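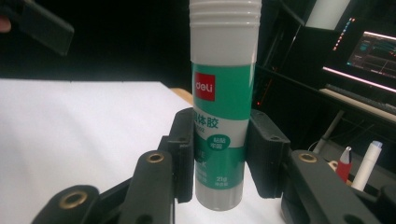 The Pulleck Price Survey is recruiting field collectors for its April round. The survey feeds the monthly consumer price index that Grurnby compiles for the Fotamthorpe district, and the basket for this round covers 189 items in 20 outlets. School and office supplies are priced by exact brand and type, so a deli glue stick with a green and white label is matched only with the same product at the next visit. Substitutions are coded in the Ki entry system before the record is closed.

Duties
Record shelf prices, package sizes and discounts at assigned outlets. Flag missing items. Answer queries from the index desk by 4 p.m. on the day they are sent.

Requirements
Basic arithmetic, legible notes and the ability to stand for long periods. Prior work with price or wage data is useful but not required.

Terms
Part-time, one round, renewable. Pay is $845 per completed round, or $972 for collectors who also take the rent module. Local travel is paid separately.

Apply through the Grurnby jobs page, reference Pulleck field.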